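About us

Cukik is a small evening sewing and mending school in Ballthorpe. We teach grown ups and older kids to hem, patch, darn, and take in a waistband without crying. Three rooms, one big cutting table, a kettle.

Started by Nesma Mansour, who ran alterations at Ait Brahim for years and got tired of seeing good coats thrown out over a missing button. First class was a November, nine people, two working machines. We have more machines now. Most of them work. 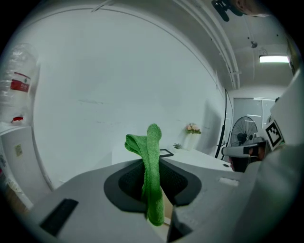 Classes run 9 weeks. Beginners on Mondays, the rest by level, see the timetable page. You bring somthing that needs fixing, we start there. No patterns to buy, no kit list. Thread is included, zippers are not (sorry, they add up).

Last term 233 items went home mended. Mostly jeans. A tent. One very old bear.

Hideo is our repair fund. Covers fees for anyone who can't pay the full amount, no forms, just tell the front desk. Paid for by the spring sale and by people rounding up their fees. Thank you if thats you.
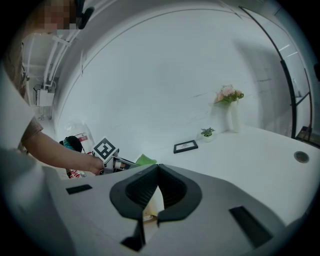 At Cukik.

What we don't do: wedding dresses, leather, anything needed by tomorrow. Please stop asking about leather. We can point you to people in town who are good at it.

Parking is behind the building, 23 spaces, shared with the dentist. Buzz the side door after six. Under 16s need an adult for the first class.

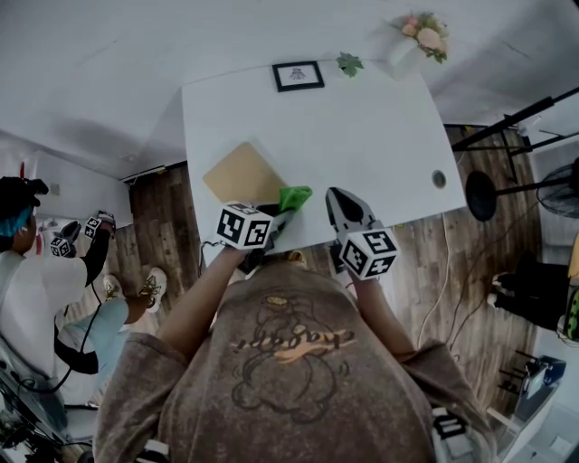 Beginners always ask what to practice on. Old household cloth, cheap and forgiving. Bright colors help, your stitches show up and so do the bad ones. A crumpled green cloth like the one on the white table would do nicely, press it flat first, then pin. Old pillowcases also good. Not stretchy stuff, not in week one.

Sign up at the desk or by email. Fall places open Sun 25 August, the Monday class fills first.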